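**Ticket 108: Old Town walk skips the tower stop**
Opened October 28, 2024 by Wanda Whitfield
Product: Kerkia walking guide, phone app
Status: solved

Hello! First, I love this guide. My sister and I did the Nestdale harbor walk with it in June and we still quote the bit about the herring tax. Now the problem: on the Old Town walk, stop 4 (the gate tower) never plays. It jumps straight from the Market Well to the archery yard.
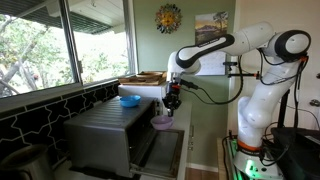
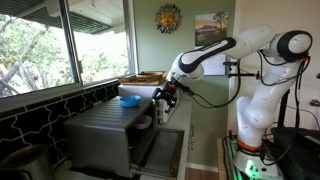
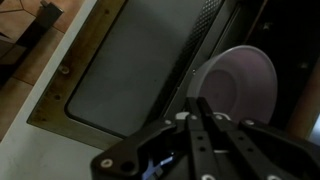
Toaster oven, with the gripper above its open front: 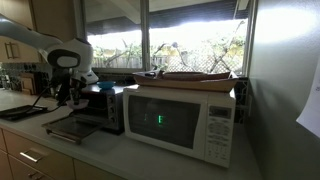

What I've tried so far:

- Closed the app and opened it again at the well
- Deleted the walk and downloaded it over the hotel wifi
- Stood right under the arch with location set to "always"
- Borrowed my sister's phone — same thing!

The text for the stop opens fine, and it's wonderful, especially the part about the guards' stilts. Only the sound is missing.

**Reply, Umesh Bhardwaj**

Thanks, Wanda, great detail! Which language is the walk set to, and did you come up from the river or down from Rundgate?

**Reply, Wanda Whitfield**

English, and down from Rundgate both times. Should I try it the other way? I'd happily climb those stairs again, the view is gorgeous.

**Log, Umesh Bhardwaj**

Tested with a fake location. From the river, the stop plays. From Rundgate, it doesn't. The trigger circle for the archery yard is set to 200 meters and swallows the tower completely. It should be 10. Faraji Lyimo found the same typo on the Massawe Lane stop, so both are fixed in the new walk file.

**Reply, Umesh Bhardwaj**

Please go to My Walks, hold your finger on Old Town and tap Refresh. You don't need to delete anything this time.

**Reply, Wanda Whitfield**

It works!! Got the whole tower story this morning, bells and all, and then the archery yard started exactly at the fence. One tiny extra — the map still shows the tower café on the wrong side of the arch. It's on the left as you come down.

**Log, Umesh Bhardwaj**

Café pin passed to Odette Vasseur for the next map update. Closing this ticket.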